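Pliltbridge shared pantry and snack corner
Minutes, November meeting
Start 4:10 pm, kitchen end of the second floor. Quorum ok. Notes typed during, sorry for gaps.

1. Last minutes
Taken as read. One fix: the "sink rota" in item 4 should say "fridge rota". Passed.

2. Money
Opening balance 1,856. Spent since last time 382, nearly all of it snacks and paper goods. Closing 1,474. No questions. The Visunari invoice for cups is still not in, so that figure will drop. Receipts in the envelope please, not on the fridge door under the magnet.

3. Snack table
Long item. Main complaint is same as in spring: things get put down anywhere, crackers end up next to open drinks, toy bits get mixed in with the real food after the family afternoon. Two people had bitten or nearly bitten a play cookie. Agreed it needs sorting before the next one.

Proposal from the floor, talked over and amended:
- drinks on a coaster, always. The marble pattern top shows rings, the wipes don't get them out
- food on the white tray, play food on the pink one, no mixing
- mesh organizer stays at the back right, for small bottles and boxed stuff only
- one drink out per person, finish it or take it with you

Objection that two trays take up half the table. Answer was the table is small whatever we do. Somebody asked for a bigger table, moved to item 6.
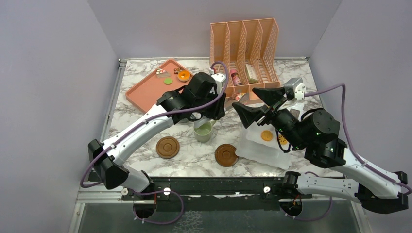

Agreed the coasters stay at the front in the middle, where people reach first. The round brown ones are fine, no need to buy new. Cork was suggested, no support. The raised ring in the center catches crumbs, so they get tipped out and wiped at closing along with the trays.

Flower cookies and orange crackers go fastest and will stay on the order. Question whether they should share a tray. Some don't like the cracker taste getting onto the cookies. Left as is for now, look again next time.

Organizer: four slots, no fixed labels. Labels were tried before and fell off. Tall things at the back, nothing hanging over the front edge. Toys found in it get moved to the pink tray, whoever sees it first.

Voted: table layout as amended. For 9, against 1, one abstained.

4. Drinks
Green drink from Từ is liked, second crate ok'd. Small see-through cups stay. Request for lids turned down on cost. Please fill to two thirds only, there was a spill under the shelf that went unnoticed over a weekend and the floor is still tacky in that spot. Someone to go over it with hot water. Action open, no taker yet.

Water jug: filter is due. Order one with the next Takodex delivery.

5. Order for next period
Cups, 1,000 (one carton, cheaper then two halves)
Crackers, orange, 26 packs
Flower cookies, same as last time
Napkins, plain
Dish soap, the unscented, not the lemon
Filter for jug, see above

Gluten free option asked for again. Agreed to try one box and see if it gets eaten. Keep it in its own container with a lid, not on the shared tray.

6. Bigger table
Short. No space without moving the coat rack, and the coat rack can't go in the hallway because of the fire door. Suggestion of a wall shelf above for the organizer, which would free a corner. Price to be brought next time. Landlord would have to say yes to drilling.

7. Family afternoon
Same hours as before. Toy food comes out on its tray and goes back in the box at the end, counted or not, but all of it. The donut and the green disk have both been under the fridge at some point. Kids are welcome at the table, hot drinks kept on the counter by the kettle that day.
Sign for the play tray: handwritten, big letters, low enough for kids to read it.

8. Any other business
- Fridge: unlabeled boxes out at end of each month. Agreed again.
- Paper towel holder is loose, needs a longer screw.
- Whoever took the good scissors, please bring them back to teh drawer.
- Compost bin smells. Empty twice a week, added to rota.

Actions
Table layout: in force now
Sticky floor: open
Shelf price: next meeting
Order: goes out this week
Sign: before family afternoon
Landlord email re drilling: after we have the price

Closed 5:05 pm. Next meeting same place, date to follow by email.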